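Tidcombe Shed Walls and Ceilings: data card

Version 2
Maintained by Faizal Pelupessy and Chepkoech Mfinanga

What is in this collection

Tidcombe is a collection of pictures and short notes from inside old work sheds, storage rooms and garages. The subject is the building itself: walls, ceilings, joints, and the fittings which are fixed to them. We started it because we were repairing one brick shed and could not find many pictures of ordinary interior walls. There are plenty of pictures of nice front walls. The inside of a shed is photographed much less.

The collection has 2,000 pictures. From these, 1,000 have a written note about the wall, and the other ones have only the short labels. We hope to write the remaining notes, but it is slow work and we do it in the evenings.

Folders

walls: brick, block, stone and painted walls
ceilings: corrugated metal, boards, plaster
corners: places where a wall meets a ceiling or another wall
notes: one text file for each picture that has a note, with the same name as the picture

If a picture shows both wall and ceiling, it goes in corners, even when the actual corner is small. In version 1 this was not done in the same way everywhere. Please do not mix the two versions.

Labels

Each picture has up to 3 labels: material, colour and condition.

Material is the main surface only. For brick we also write the bond when it is clear, for example running bond or English bond. If the rows are hidden by shelves we leave the bond empty.

Colour is an everyday word, such as red, reddish-brown, grey or white. We tried a colour chart first, but the light in sheds is too different from one to another and the numbers had no meaning. The colour of the mortar goes in the note, not in the label.

Condition is one of these words: clean, stained, weathered, damaged. "Stained" is for dark spots and marks on the surface. "Weathered" is for pale or whitish patches and worn faces. When a wall has both, we write the one which covers more area and mention the other in the note. We do not write the cause of a stain. Chepkoech has worked with old mortar for a long time and even she does not like to guess it from a picture.

A sample note from the corners folder 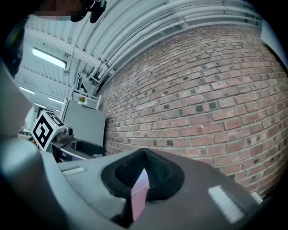
Material: brick, running bond. Colour: reddish-brown. Condition: stained. Mortar pale grey. Many bricks with darker spots, nearly black, spread over the wall. Some areas weathered, lighter. Ceiling: corrugated metal, white.

The notes should stay at this length. Longer ones were difficult to compare, and people began to write about the whole building.

Known problems

Straight walls can look curved in wide views. We did not correct this, so please do not measure anything from the pictures.

Red brick is the most common material by far, and stone is rare. A model or a survey made from this collection will know brick much better than the rest.

The set called Skerer was labelled before we agreed on the word "weathered", therefore many of its pale patches are still under "stained". Faizal is checking them again. The Tuhumury set is already checked.

Using and correcting

You may use the collection for study, teaching and repair planning. Please keep the name Tidcombe and the version number with any copy.

If you find a wrong label, send us the file name, the present label and the label you propose. One line is enough. Corrections received before December will go in version 3, together with the new ceilings from Clodo.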